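Subject: Re: [pemberg-table] Breakfast corner, and the tube question 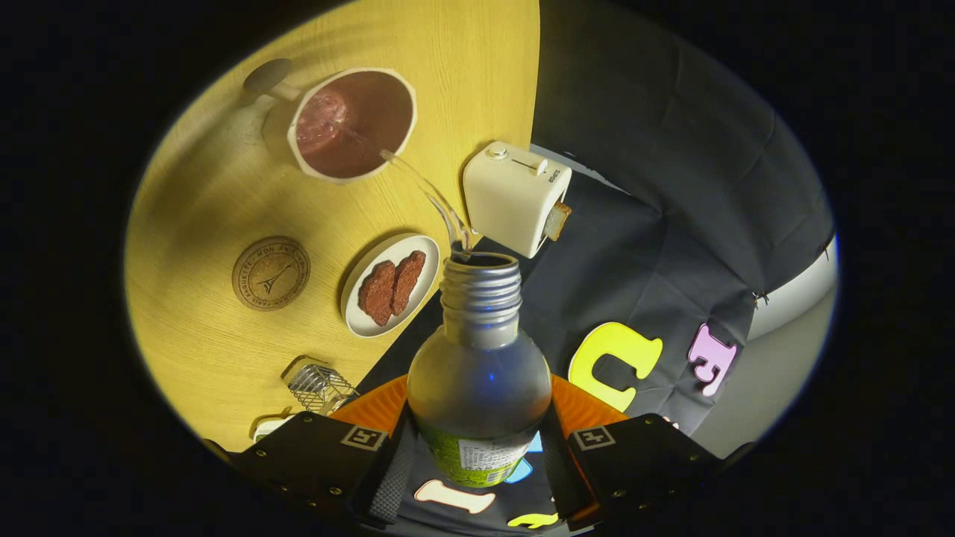 *Breakfast table at Pemberg: mug, toaster, plate, bottle.*

Dear all,

Thank you for the answers to my first message, and I am sorry for my slow reply. I was at Skultport for most of August and the connection there is weak in the evening. I try now to answer everything in one message. I quote Chantal first and put my remarks under each part.

On the breakfast thread, Chantal Poirier wrote:

> I read your list and I have some doubts. A mug, a toaster, a plate and a bottle on one small table is already a lot if people also want to sit and eat. In our house in Etance we moved the toaster to the counter and everybody was happier.

I understand this, and I thought about it for a long time. The problem at Pemberg is that the counter is on the side of the sink, and I do not like to have the toaster where people shake their wet hands. The yellow wood table is the better place for me. The toaster we have is small, cream-white, with one round knob and a slider lever on the top, and it stands near the edge of the table. I would like to keep it there. If the majority prefers the counter, I will not fight, but then please somebody must also find a longer cable.

> Also, why is the toast left standing in the toaster? It gets hard.

Yes, it gets hard, I agree. It is a habit of my family. My mother left the toast in the slot until everybody was sitting, and she said that on a plate it becomes soft from below. A golden-brown crust that is a little too hard is for me still better than a soft one. But I will buy a toast rack if I see one at Cormier. They had a nice one for 16 last spring and I was too careful with the money.

> Third point: the clear tube. What do you want to do with it? Is it for drinking or for pouring?

For pouring. I probably explained it badly in my first message. When I make the big pot of red tea, there is always one mug left over, and I want to move it to a bottle and put it in the refrigerator for the afternoon. Our thick white mug has no lip for pouring, so with the neck of a normal bottle I lose a good part on the table. With a tube from the mug down to the mouth of the bottle, the liquid should go by itself, if the mug stands higher than the bottle and the tube is full at the beginning. This is the theory from my school time. I would be glad to hear from somebody who does it every day, and not only one time for fun.

My questions about this are:

- Which tube is good for food? I know that some kinds give a taste to the tea, and I would not like this for guests.
- How do you start it without putting your mouth on it? For my own tea I do not care, but for other people it is not polite.
- How do you clean it inside? I found a brush of 44 cm in the Cormier catalog, but I don't know if it is thin enough.
- Should the end of the tube stay above the mouth of the bottle, or go some way into the neck? Above, I can see when to stop. Inside, I think it splashes less.

> And I would take off the label before you use a bottle again. Paper labels get dirty very fast.

Here I have a different opinion — not a strong one. I leave the label on the bottles that I use again for tea, and I write the date on it with a pen. The one with the green and white label is easy to find behind the milk. If the label becomes ugly, I put the bottle in the recycling and take the next one. We have always too many of them anyway.

> Last thing. You write "breakfast," but you also talk about meat. Is that really for the morning?

In my region, yes. Two pieces of meat, well browned, with toast and tea, was a normal breakfast for people who went out at 7 and did not come back before the evening. I know that here it looks more like a lunch. For the weekend at Pemberg I propose to do it like this: the meat comes on a round white plate, in the middle, and each person takes what he or she wants. The ones who do not eat meat have the toast, the jam and the cheese. I would not make a separate plate for each person, because we are 8 and the table is not large enough for that.

One more small point that Chantal did not mention, but I noticed it myself. The mug should have its handle turned to the person who drinks. I put it always in the wrong direction, with the handle away from the chair, and then somebody reaches over the plate to take it. If you set the table before me, please do it better than I do.

What I still need from the list: the answer about the tube, a yes or no for the toaster on the table, and the name of the person who brings the butter. I will bring tea and bread. Chantal, if you still have the small tray from Etance, it would help us very much to carry everything from the kitchen in one time.

I hope my English is clear enough. If something is not, please write to the list and I will try again.

With kind regards to all,
the tea person at Pemberg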